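Ollwood Centre for Hospitality Studies
Table Presentation, Unit 2 – Notes for Students

Seasonal centrepieces are assessed in April. Each arrangement is built on a plain plate, with the cloth in a single colour so that the produce carries the interest. Striped miniature pumpkins, fresh or artificial, are accepted. Set out the plate before any produce is placed. 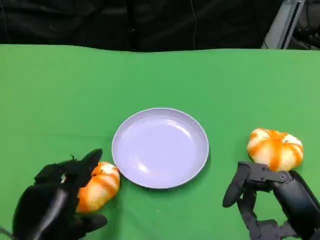
Gemma Benedetti asked whether pumpkins could sit on the plate itself. They may, provided the rim stays visible from the guest's side of the table.

Marks are awarded for colour, balance and neatness, to a total of 13. Students should read the Rutherford handout on colour before the practical, and bring a cloth of their own if the store cupboard is short.
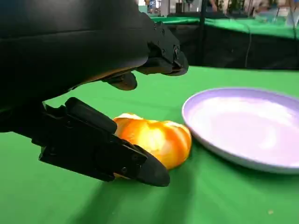

Citrus is covered in the second half of the unit. It may be shown whole or opened, but must be placed last. An orange that looks split, with pale patches showing, as on the green tabletop beside the lavender plate, gives a stronger colour than whole fruit – and marks the cloth more readily. Keep a napkin within reach.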